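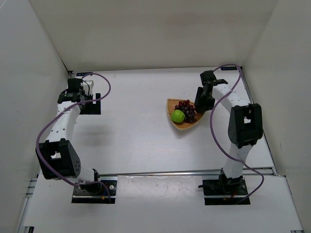
Capítulo 8
La cinta de mezclas y la economía del lanzamiento gratuito

Objetivos del capítulo

Al terminar el capítulo, el lector podrá distinguir entre cinta de mezclas, álbum y EP según su régimen de derechos, describir las fases de un lanzamiento gratuito y calcular el punto de equilibrio de una tirada física reducida.

8.1 Delimitación del término

El término mixtape designó en origen una casete grabada por un disc-jockey, con fragmentos de canciones ajenas enlazados sin pausa. En el rap, la palabra cambió de contenido antes que de forma: pasó a nombrar una colección de temas de un solo intérprete, grabados a menudo sobre bases instrumentales de terceros y distribuidos sin precio de venta. El soporte dejó de ser relevante. Lo que se mantuvo fue la posición de la obra fuera del catálogo ordinario del sello.

En este manual se emplea «cinta de mezclas» para toda obra de rap de duración variable que reúna dos condiciones: que el intérprete la presente como tal y que su publicación no compute como entrega dentro de un contrato discográfico. La segunda condición es la que tiene consecuencias jurídicas. Un artista obligado a entregar un número determinado de álbumes no reduce esa obligación por publicar cintas, salvo pacto expreso.

El EP se diferencia por su extensión y por estar sujeto, en general, a la misma cadena de licencias que el álbum. La frontera es menos clara cuando una cinta gratuita se reedita con precio. En ese caso deben regularizarse las bases no autorizadas, sustituirse por otras de nueva producción o suprimirse los temas afectados.

8.2 Bases, fragmentos y autorizaciones

Conviene separar los derechos que intervienen en una base ajena. El primero recae sobre la composición y corresponde a los autores o a su editorial. El segundo recae sobre la grabación y corresponde al productor fonográfico. La gratuidad de la descarga no extingue ninguno de ellos, aunque en la práctica haya reducido la frecuencia de las reclamaciones.

La tolerancia de los titulares se explica por el valor promocional de la circulación, pero carece de efectos como licencia. Ignacio Tapia propone llamarla «permiso inerte»: una situación de hecho que el titular puede interrumpir en cualquier momento y que no genera expectativa protegible para el intérprete. La expresión se utilizará en los apartados siguientes.

8.3 Caso de estudio: Vandex en Dravemthorpe

El rapero Vandex publicó dos cintas antes de firmar con el sello Wastulska. La primera circuló solo entre el público local de Dravemthorpe. La segunda apareció en enero, en descarga gratuita, e incorporaba bases de Durrani, productor de la misma ciudad, cedidas mediante un acuerdo escrito de una página. El acuerdo autorizaba la difusión sin precio y reservaba al productor la explotación comercial de las instrumentales.

Junto a la descarga se fabricó una tirada de 1000 discos compactos para su venta en conciertos. La tirada planteó el problema central del caso. El acuerdo no mencionaba ejemplares físicos, y su venta excedía con claridad la difusión sin precio. Las partes firmaron un anexo que fijaba una participación del productor por unidad vendida.

Cuando Wastulska quiso incluir la cinta en su catálogo, el anexo resultó insuficiente por no contemplar la cesión a terceros. El sello optó por renegociar con Durrani tema por tema. El procedimiento retrasó la reedición, y los temas con fragmentos de procedencia no documentada quedaron fuera de ella.

Del caso interesan al estudiante la redacción del objeto de la cesión, la relación de soportes autorizados y la cláusula de transmisibilidad. Los textos de ambos documentos se analizan en el apartado 8.6.

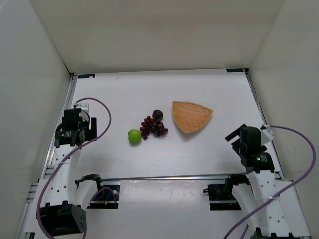
Figura 8.2. Fruta y cesta sobre una mesa blanca.

8.4 Fases del lanzamiento

El calendario habitual comprende el adelanto, la publicación y la explotación posterior. En el adelanto se difunde un sencillo, con vídeo o sin él, y se anuncia la lista de colaboraciones. La fecha debe cerrarse después de recibir las autorizaciones por escrito de los intérpretes invitados, cuyos contratos suelen exigir la conformidad de su propio sello.

La publicación se concentra en una hora determinada. La explotación posterior incluye conciertos, venta de ejemplares y, en su caso, reedición comercial. Los ingresos de esta fase se imputan por separado a cada concepto, según el modelo de liquidación que se desarrolla en el apartado siguiente.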